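Notas do orador: Do registro bruto à trajetória, o software por trás das pinças manuais
Encontro técnico da Panska, 12/04/2024
Apresenta: Loan Tôn

Abertura

Agradecer e passar logo ao assunto. Dizer que a fala é sobre software: o que fazemos com o registro entre a hora em que a pessoa solta a pinça e a hora em que o treino começa. Mecânica fica para a conversa no corredor.

Avisar que o código do Tanier está no repositório interno e que o link vai no último slide.

O que entra no sistema

Cada episódio traz o vídeo de cada pinça, a leitura inercial e um arquivo de eventos. Nas tarefas com as duas mãos são dois conjuntos, cada um com seu próprio relógio. Falar devagar aqui, porque o resto depende disso.

O conjunto usado nos resultados de hoje tem 1396 episódios. Foi fechado em January na planilha antiga e importado depois; se alguém perguntar pelo nome do mês em inglês nos gráficos, é a exportação que sai assim.

Sincronização

Primeira versão: confiar no horário do sistema. Funcionava em gravações curtas e derivava nas longas.

Versão atual: gesto de abrir e fechar no início e no fim, detectado no vídeo das duas pinças. O Khôi Giáp escreveu o detector. Com os dois gestos estimamos deslocamento e deriva, e o resto do episódio é interpolado.

Mostrar o gráfico de antes e depois. Não entrar na fórmula. O erro mediano que aceitamos é de 2 quadros; acima disso o episódio vai para revisão manual.

Pose da câmera

Odometria visual com apoio inercial. Mapa construído uma vez por ambiente e reaproveitado nos episódios seguintes do mesmo lugar.

Casos em que perdemos a pose:
movimento rápido perto da mesa, com a imagem borrada;
objeto grande na pinça tapando quase toda a vista;
vidro e reflexo, que geram pontos que não estão onde parecem estar.

Para o terceiro caso, a Vy Giáp acrescentou uma máscara de superfícies transparentes antes da extração de pontos. A máscara erra para mais, e preferimos assim. Perder pontos bons custa pouco quando o ambiente tem bastante textura ao fundo. Num quarto vazio de parede branca custa caro, e ali a máscara fica desligada na configuração.

Abertura dos dedos

Não usamos encoder. A abertura sai da imagem: segmentamos as almofadas dos dedos pela cor e medimos a distância entre elas, já corrigida pela lente.

Problema conhecido: objeto da mesma cor das almofadas, dentro da região de busca. O segmentador antigo juntava tudo numa mancha só e a abertura dava um salto. O atual parte da posição prevista pela cinemática da pinça e só aceita pixels ligados a ela. Ainda falha quando o objeto encosta na almofada.

Objeto mole é outro assunto. A abertura medida não diz quanto o objeto está comprimido. Gravamos a abertura e deixamos a força de fora. Se Skarphéðinn Thoroddsen estiver na sala, passar a palavra a ele nesse ponto; o grupo dele na Susiten testou estimar a compressão pela deformação da borda.

Validação automática

São 4 verificações, nesta ordem: arquivos completos, relógios alinhados, pose contínua, abertura dentro da faixa física da pinça. A ordem importa, as duas primeiras são baratas e derrubam a maior parte do que não presta.

O relatório sai em texto puro, uma linha por episódio. Thảo Lã pediu assim para poder filtrar no terminal, e acabou ficando para todo mundo.

Limiar da verificação de pose: o valor padrão foi calibrado em bancada e é rígido demais para casa de verdade. Usar o perfil "doméstico".

Exemplo em ambiente doméstico

Deixar o slide na tela enquanto explico. Falar primeiro da pelúcia branca entre os dedos: a ponta azul-viva dela é o caso difícil do segmentador, já que as almofadas também são azuis. Depois apontar a segunda pinça, que entra pela direita e põe mais uma almofada azul na imagem. O filtro precisa ignorar essa almofada ao medir a abertura da primeira.

Comentar o tampo de vidro, com o piso aparecendo por baixo e os reflexos. É onde a máscara de transparência trabalha. O tapete ilustrado e a sapateira ao fundo dão textura de sobra para a odometria.
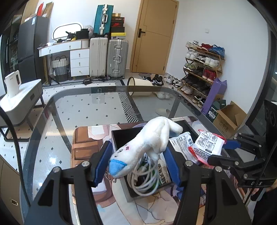 Pendências e perguntas

Reescrever o carregador de calibração, que ainda lê o formato Dierckx antigo. Detectar sozinho a troca de ambiente. Documentar o perfil "doméstico".

Reservar 5 minutos para perguntas. Se pedirem comparação com teleoperação, dizer que não medimos. Link do Tanier na tela até o fim.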